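3.2 Copying a word from a card: materials and layout

The copy task comes second in the Stustosura series, after single letters and before free spelling. One word on a card, the card at the back of the table, and the same word to be laid flat in front of it out of colored plastic bars. No lines on the table, no printed template. The only model is the handwriting on the card, and handwriting is a poor model for something built of bars. Most of this section deals with that gap.

Words. All words come from the Nelano list, 60 of them, capitals only. Kept short so a full word fits across the table in one row with room to spare. We dropped words with a doubled letter in the first round, then put some back in (see 3.4). Five-letter words are used for the main analysis, the shorter ones for warm up and the results for those are in the appendix. Meaning was not controlled for. We did try to keep a mix of letters that are all straight strokes (A, I, N) and letters with a closed round part (B, R), as these go wrong in different ways.

Cards. Plain white, lettered by hand with a black marker. Printed cards were tried early and gave slightly tidier copies but we wanted strokes of uneven length and slant, the kind on a shopping list or a classroom wall. One card per word, never re-lettered during a round. A card that got smudged was pulled and its copies droped.
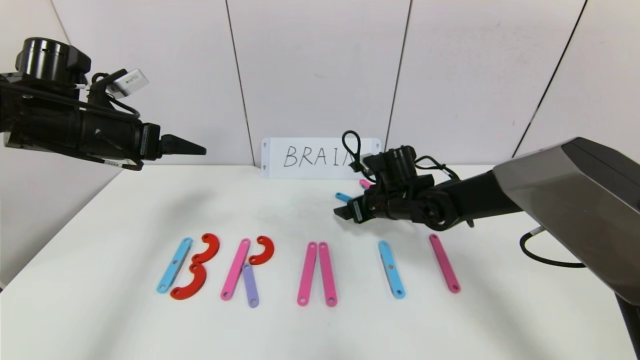

Pieces. The Petow set, bought in bulk. Pieces are flat and light, which matters more than expected: a bar nudged at one end swings at the other, so closing a corner on one side of a letter can open a corner that was fine a moment before. Bars are not joined. The holes would take a fastener but we never used them in this task, everything just lies on the table. Joined letters hold their shape, and the drift of loose ones is part of what we measure.

Color is free. A letter may be all one color or every bar different, and the score ignores it. Pilot copies with color rules were slow, with a lot of hunting for the right bar and nothing gained in legibility. Color does help at scoring time though, two touching bars of the same color can be hard to tell apart at the joint.

Order of building. Left to right in most copies, not required. Sometimes the straight letters go down first and the round ones get squeezed in after, and the spacing suffers for it. We log the order but don't score it. A letter can be reopened at any point until the copy is called finished.

Scoring. Two scores per letter.

Legibility: would a reader who has not seen the card name the letter correctly. Yes or no, from a top view, letter cropped out alone so the rest of the word can't help.

Fit: 0 to 5, how closely the built letter follows the strokes on the card. Slant, stroke proportions, where the strokes meet. A straight upright B can be perfectly legible and still lose on fit if the card has it leaning. And the reverse happens, less often.

Word level gets spacing and baseline. Spacing is the widest gap over the narrowest gap. Baseline is how far the lowest points of the letters stray from one straight line, as a share of letter height.

Figure 2. The word BRAIN, card at the back and bars in the foreground.

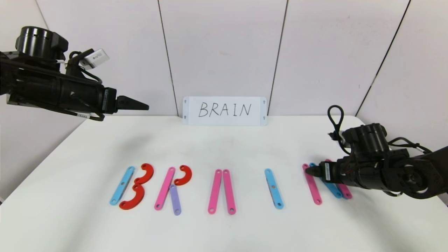
Slant turned out to be the hardest thing to score fairly. A vertical stroke is rarely vertical in these copies. It goes down first, everything else in the letter is hung off it, and any lean it starts with gets passed on to the rest. Our first rule took off a full point for a lean over a fixed angle, and it punished letters nobody would misread. In Figure 2 the light blue spine of the B leans a little, top to the right, and no reader would have trouble with a lean like that on its own. So the rule was changed: lean is compared with the other uprights in the same word. If they all lean together there is no penalty. If one leans alone, half a point. Rescored everything after that, the numbers in Table 4 are the new ones.

The N gets its own note. Three strokes, two uprights and a diagonal between them, and the diagonal has to reach from the top of one to the foot of the other. With bars of fixed length this only works if the uprights are set the right distance apart to begin with. Too wide and the diagonal falls short, too narrow and it pokes past. When the N comes last, as in BRAIN, space is usually not the problem, there is table left over. When it falls mid-word it often gets squashed and the fit score drops. We did not find the same for A, where the two legs can simply close up a bit and the crossbar hides the rest. Same letter, same bars, different place in the word — worth keeping in mind for anyone picking word lists.

The I is close to free. One bar in the simplest build. Serifs on the card are to be copied for fit but not needed for legibility. It is a useful check on baseline though, a lone bar slides easily and tends to end up high or low compared with its neighbors.

Round parts. B and R were expected to be the worst and they were. A pointed bowl made from straight bars is accepted for legibility and capped at 3 for fit. We went back and forth on the cap. Without it, a very neat angular B outscored a rough round one, and that seemed wrong given what the card shows. Left it in. Readers who object can take the uncapped scores from the supplement, the ordering of the letters doesn't change.

Amount of data. The set closed in July 2022 with 400 finished copies. Copies stopped partway are kept in a separate list and only used for the order-of-building counts. Some words have more copies than others, mostly from cards pulled late, and we weight by word to make up for it.

Known problems. Lighting toward the front edge of the table was uneven and in the top views the paler bars can wash out against the white surface. A few letters had to be scored twice for this. The Daneshvar spacing measure was considered in place of ours, it assumes printed letters of equal width and broke on nearly every I. Also, the card stands upright and the copy lies flat, so the model and the copy are never seen at the same angle. Whether that costs anything in fit we can't say from these data. A round with the card laid flat is planned, see Section 6.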